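Filed under: Home Life, Threads

We use cookies to remember your settings. Manage preferences

Moving to a smaller place, a thread (long, sorry, get a snack)

1/ So we signed the lease in Londwood. 600 square feet, down from 958. I keep saying both numbers out loud in the kitchen like one of them is going to change.

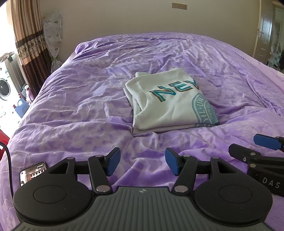
Pejman Pakzad replied within a minute that 600 is plenty if you get rid of the dining table first, and that everybody saves the dining table for last and regrets it. Okay, Pejman! The table is listed as of this morning.

2/ Clothes were supposed to be the easy part. I gave myself one evening. It is now evening four and I've been through the closet, the under-bed bin and half of the hall closet, which I forgot had clothes in it at all.

3/ My rule was "if I haven't worn it since last September, it goes." Great rule. Fell apart on the first sweatshirt. I have a real weakness for sweatshirts with big letters on the front and I'm keeping more of them than any grown adult should.

4/ Things that went without a fight: two blazers from my Turkeck job, every belt, the boots that hurt, a raincoat that was never once waterproof.

5/ Books were worse. I took five boxes to the used place on Pillwood and the guy went through them so slowly, spine by spine, while I stood there pretending to look at calendars. He took most of one box. I drove home with the other four and carried them back up the stairs. My arms are still mad at me.

6/ Got 113 dollars in store credit though. Yes, I know what store credit at a bookstore means. No, I haven't spent it. (I've spent a little of it.)

7/ Movers! I got three quotes. The lowest was 855 and the guy on the phone asked if there was a piano, and when I said no he sounded so happy that I'd book him again just for that. Stairs are included, mattress bag is extra, and they want everything taped shut by 8 a.m.

8/ Somebody asked in my messages how I'm packing the kitchen. Badly. Plates go on their sides with dish towels between them, glasses go inside socks, and the spice drawer got dumped into a soup pot with the lid taped on. I stand by the soup pot.

9/ The new kitchen has four cabinets and one of them is over the fridge where I can't reach, so really three. I've been measuring the big skillet over and over - it fits if the handle points left.

10/ Also the Esfahani bakery is two blocks from the new building and they do the flat sesame bread in the afternoons. I went over to measure windows and came back with bread and no window measurements. Going again tomorrow, with the tape measure in my actual hand.

11/ Still undecided: the floor lamp, the second set of sheets, the giant stock pot (see above, it's currently full of cumin), and a box of cables I'm scared to open.

12/ If you've gone down in size like this, tell me what you wish you'd kept. I've heard plenty about what to toss. I want to hear about the one dumb thing you miss.

13/ Update: the dining table is gone! A very nice couple came at 6 p.m. and took it apart in the driveway. We ate dinner on the floor and I didn't hate it. Pejman, you may gloat.

Last updated: September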